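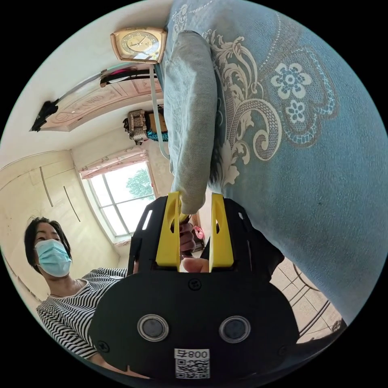

Brulline Publishes Practice Guide for Recording Household Tasks with Hand-Held Grippers

Four-part document covers consent, equipment checks, handling and record keeping

Brulline today released a practice guide for teams that record everyday household work to train robots. The guide is free to download and applies to work done in private homes with hand-held grippers, including folding blankets, sorting clothes and putting away dishes.

The guide has 55 requirements in four parts. The first deals with consent. Every adult living in the home must agree in writing before recording starts, and any of them can withdraw later. Family photos, mail and screens must be covered or moved out of view.

The second part deals with equipment. Each gripper must carry a readable ID label, and the label must match the entry in the session log. Lenses are to be cleaned and fingertips checked for wear before each session. A gripper with a loose finger or a cracked housing is taken out of use until it has been repaired and checked again.

The third part covers handling. Large, soft items such as blankets and sheets get a section of their own. Operators should grip fabric at a fold or edge, keep walkways clear and stop if cloth catches on furniture. When two people work on the same item, they agree on a stop word first. Failed grasps stay in the recording and are marked as failed.

The fourth part covers records, including storage, deletion requests and how long footage may be kept.

Trornetix and Nwosu tested drafts of the guide over around 2,000 recording sessions. Their comments led to shorter checklists and a clearer rule on visitors who enter a room during recording. Draro will offer training for operators and site leads starting in October.

The guide is voluntary and does not replace local privacy or workplace safety law. Brulline will accept comments on the first edition through its website and plans to review the text every year.

About Brulline

Brulline writes practice guides and checklists for companies that develop and test service robots.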